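Last updated 23 June 2026

Can machines do the chores yet? – speaker notes, Vetesia evening

OPENING
Don't thank everybody, just start. Ask for hands: who has a robot vacuum. Who has to pick up the floor before it runs. Wait for the laugh, move on.
Short answer to the title is "some, slowly". Say it now so people don't sit there waiting for it.

WHAT WORKS
Floors. Pallets. Same box, same spot, same light – fine, has been for years.
Juvamholm packing line: 1000 cartons a shift, one person watching. Danica Babić's numbers, credit her out loud this time.
Then the return bin on that same line. Mixed stuff, half of it in bags. Still all done by hand.

WHAT DOESN'T
Towel story from December. 30 tries, 7 folds I would put in a closet. Keep it short, last time I went on to long.
Soft things, see-through things, things leaning on other things.
Azra Hodžić's point: people tidy with their eyes half shut. They know a bag gives and a bottle tips. Arm has to learn each one.
Speed. A kid clears a desk in the time the arm takes to plan one reach. Don't put a number on it, Panagiotis Georgiou will ask for the source.

THE SHELF
Slow down here, this is the main bit.
Boring job: tidy a desk with a shelf unit on it. Open cubbies, pale roll lying on the middle shelf with its end a little over the edge. Small potted plant under the lowest shelf, says "Life" on the pot. Crumpled plastic bag next to it, white bottle further along.
Ask the room: which one first? Most will say the roll. Ask Vasilis Kelmendi if it goes quiet.
Then the bag. Where do you grab a bag? Is it trash? Does the plant stay put? Those are house rules, and every house has diffrent ones.
Leave it up while they argue.

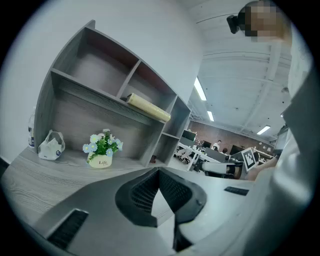

SHOP FLOOR
Kestetti stock room, same problem with more shelves. Ketsara Petchrat wants restocking at night, no people around. Fair ask. I'd give it the boxed goods and keep the loose stuff for the day crew.
Cost: 1655 a month for the lease on the Softić arm, before anybody sets it up. Setup is the part they forget to budget.

QUESTIONS
Jobs – will come up, don't dodge it. Say what I saw at Juvamholm and stop there.
Dishes – glasses no, plastic plates maybe.
Leave the contact slide on. Give the clicker back to Azra.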